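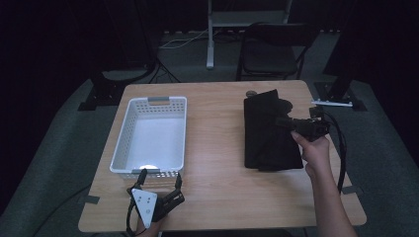

Planning and Paying for a Data Collection Station
Course notes, unit on equipment budgets
Reading time: 5 min

Welcome back, everyone, and thank you for the good questions after last session's talk on arms and mobile bases (I am still answering some of them!). Today we come down a few rungs on the price ladder and spend our time on hand-held grippers, the kind a person carries through a chore so that a robot can learn from the motion later. I like starting a budgeting unit with them, as the whole station fits on one table and you can hold nearly every line of the budget in your head.

Let's begin with the work itself – always with the work, please, before anybody opens a catalog. Our running task is folded cloth and an open basket. Write down what the operator has to do with each hand, how far each hand has to reach, and what gets put back at the start of every round. Ese Jibrin, who taught this unit before me, used to make her students act the whole job out at a bare table with kitchen tongs, and I still think it's the cheapest hour you can spend. You'll find out quickly whether you want one gripper or a pair. For cloth I would plan on a pair from the start, even if your first few rounds only ask one hand to do the gripping.

Now the worked budget. The Fledwood teaching lab set aside $2,982 for one station, not counting the room or anyone's wages. Girish Kanaujia took the first pass at it, and his draft had nearly everything in the gripper line, with furniture entered as "have already." Well, they had a table, that much was true. They did not have stands, lights, a backdrop, or enough cable to reach from the operator's hands to the computer without somebody stepping on it. When he priced those properly they came to $414, and the gripper line had to shrink to make room.

I would like you to keep a separate line for each of these:

Grippers and their mounting plates
Spare jaw fingers, springs and cables
Table, stands and lighting
Curtain or other plain backdrop
Task objects, with duplicates
Computer and storage
Shipping and taxes

Task objects look like pocket change, and so people leave them off. Please don't. If your cloth wears thin or your basket cracks halfway through the month, you'll want the very same model again, and stores do love to discontinue things. Buy the duplicates in the first order. Recep Eren keeps his in a labeled tote under the bench, with the receipts in the same tote, and I have copied him shamelessly ever since. A roll of dark tape belongs on this line too. It marks positions on the table and it costs next to nothing, but somebody still has to remember to buy it.

On cables – and forgive me, I can go on about cables – measure with the operator's arms stretched to the far side of the table, then add slack for the drop to the floor. Write the measured length beside the price. A line that says "cable, various" can't be checked by anyone, and I will send it back.

A word about lead times. Urus quoted the lab 18 working days on the grippers, while the Toltska stands were on the shelf. That meant the room could be laid out first, and so it was, in June, with the lights tested before the costly boxes came through the door. Put a delivery column next to your price column and you'll see that kind of thing for yourself.

For next session, work in groups of 2. Choose one household task that takes both hands, draw the table from above, and bring me a budget with the lines given earlier plus any that your task needs. Ebere Ogundipe will swap your drafts between groups and each group will mark up the other's. The Onyeka price sheets are in the course folder, and Somtochukwu Adebisi has the sign-up list for the lab if you'd like to measure the real table.

6 comments
Shared 11 times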